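Skustard Lane Allotment and Garden Society
Minutes of the Monthly Meeting held on 5 Jun 2023 in the Dudek Room 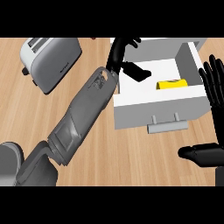
The meeting opened at half past seven with Barbara Kalinowski in the chair and Colm Ó Conaill taking the minutes, as Wendy was still away at her daughter's. Barbara welcomed everyone, and gave a particular welcome to the three new plot holders from the lower field, who had been told seven o'clock by the old noticeboard and had very patiently sat in their car. She mentioned that the tea hatch has been short of a few things since the winter, and that a two-slot toaster in white and light grey would suit the Saturday breakfasts nicely if anybody has one sitting in a cupboard at home. The big old one trips the fuse when the urn is on, so please don't use the two together in the meantime. Barbara then asked that phones be turned down, and we began.

1. Apologies

Wendy, Graham and Sue from plot 14, and Mr Pritchard, who sent a very kind note along with two trays of leek seedlings for anyone who could use them. Most had gone by the end of the evening. Colm was asked to write and thank him.

2. Minutes of the last meeting

These were read and agreed, with one correction. Under "Compost" it had been written that Alan was against the new bays. Alan said he was in favour of the bays and against where they had been put, and would like this set down properly. It has now been set down.

3. Matters arising

The gate. The bottom gate has been rehung and now closes with one hand, as several people remarked with pleasure. The combination was changed at the same time. Anyone who has not had the new number should ask Colm in person and please not write it on the gatepost, where the last one was to be found in pencil.

The hedge along Vanach Road. This was cut back in February before the birds started nesting and has come on well. The gap by the lamp post is still there. Four hawthorn whips were put in and two have taken. Barbara thought we should wait for autumn before planting more, and the meeting agreed, although Alan wondered about a bit of fencing until then. He has a length of chestnut paling he is willing to lend and will bring it down.

The wasps in the tool shed. Gone, or at any rate not seen.

4. Money

Colm gave the figures on behalf of Wendy. There is £207 in the current account after paying for the gate. The plant sale in May brought in £80, which was down on last year, and there was some talk about the reasons. It rained until noon, and the school fair was on the same day. June felt we had put too much faith in tomatoes, and that people had been asking for herbs and going away without any. It was generally felt that June was right about the herbs. She has offered to bring on pots of parsley, chives and two sorts of mint for next year if somebody can find her the pots.

Rents are nearly all in. Colm will have a quiet word with the two people who still owe, both of whom have had a difficult spring, and there is no wish to press them.

5. Water

This took up the largest part of the evening and I have tried to be fair to everyone.

Barbara explained that the dry fortnight had left the tanks at the top end very low, while the ones by the gate were full to the brim. The top tanks are fed last and the pressure is poor once three or four taps are running further down. She had walked up on Thursday evening to look and found two hoses left running with no one on either plot. She did not want to say which plots, and asked us all to consider whether it might have been ours.

Leonard said that hosepipes had never been allowed when he first came, and that watering cans had done perfectly well. Priya answered that she has a bad shoulder and could not manage her plot with cans alone, and there was a good deal of sympathy for that. Leonard said at once that he had not meant people in her position, and offered to carry water for her on Wednesdays if she would like him to. She said she would think about it, and thanked him.

After some going back and forth the following was agreed, to run until the end of September:

Hoses may be used before nine in the morning and after six in the evening. Nobody is to leave a hose running unattended, even to go and put the kettle on. The top tanks are to be filled first on Tuesdays and Fridays, when plot holders near the gate are asked to use cans. Anyone who finds this hard for reasons of health should speak to Barbara, who will sort something out with them privately.

Colm had looked into water butts. The Hokex ones that several of us have at home could be had for £40 each with a stand, and he proposed buying one for the side of the tool shed, where the gutter at present empties on to the path and makes a mess of it. Alan seconded this. Carried, with everyone in favour. Derek will fit the downpipe, as he did at his sister's, and asks for someone to hold the ladder.

6. Compost bays

Alan repeated his view that the new bays are too near the picnic table. Having sat there on a warm afternoon last week, Barbara was inclined to agree with him. Moving them now would mean digging out a season's worth of material, and it was decided to leave them be and move the table instead. It needs four people. Saturday after breakfast was suggested.

A reminder was asked for about what goes in. No cooked food, no bindweed, no perennial weeds with their roots on, and no more tea bags of the sort with plastic in them. Somebody has been putting in whole cabbages. These do rot eventually but would do so a great deal faster if they were chopped up with a spade first.

7. Open afternoon

The open afternoon will be held on the second Sunday in July, from two until five. Barbara reminded the newer members how it goes. We open both gates, put bunting along the middle path, and let people wander wherever they like. Plot holders who would prefer not to have visitors on their plot can hang a ribbon across the end, and no one thinks any the worse of them for it.

Teas will be in the usual place. Cakes are wanted, and June will keep a list on the inside of the hut door so that we do not have the lemon drizzle problem again. Priya will do a table of samosas. Leonard has agreed to give his talk on onions, and to keep it to twenty minutes this year.

There was a suggestion of a children's trail. One of our new members, Tamsin, used to run a nursery and said she would be glad to make one up, with a drawing of something to look for at each corner. This was very warmly received. She would need card, string and a few clothes pegs, and several people said they had pegs.

It was asked whether we would have a prize for the best kept plot. Opinion was divided. Some felt it brought out the best in people and others remembered 2019. It was put to a show of hands and the prize was dropped in favour of a scarecrow contest, open to all, to be judged by the visitors with a dried bean in a jam jar.

8. Slugs

Not on the agenda, but raised. It has been a dreadful year for them despite the dry spell, and almost everyone had lost something. Derek lost his entire row of dahlias. Beer traps, wool pellets, copper tape and going out with a torch after dark were all spoken up for. Please could members not use the blue pellets, which are against our rules and are a danger to the hedgehogs. There is at least one hedgehog living under the pallets behind the tool shed, so the pallets must stay where they are for the present, untidy as they look.

9. Any other business

Lost property. A green trowel, one child's wellington and a pair of reading glasses in a brown case are in the box by the door of the hut.

Spare plants. Tamsin has courgettes. Barbara has courgettes. Graham's note said that he also has courgettes.

The bench. Members may have seen that the bench in memory of Iris needs oiling. Leonard and Colm will do it together on the next dry morning, using what is left of the tin from the shed doors. Iris's son has been in touch and hopes to come along to the open afternoon. It will be lovely to see him.

Bonfires. None until October, please. A neighbour on Vanach Road had her washing out on the line when the last one was lit and was very good about it, all things considered. Barbara took her round some rhubarb.

10. Date of next meeting

First Monday of July, half past seven, same room. It would help if those arriving early could put out the chairs. The agenda will go up on the new noticeboard, and Derek will take down the old one before then.

Barbara thanked everyone for coming and for keeping their tempers over the water. The meeting closed at ten past nine, and tea was taken afterwards with the last of June's ginger cake.

C. Ó C.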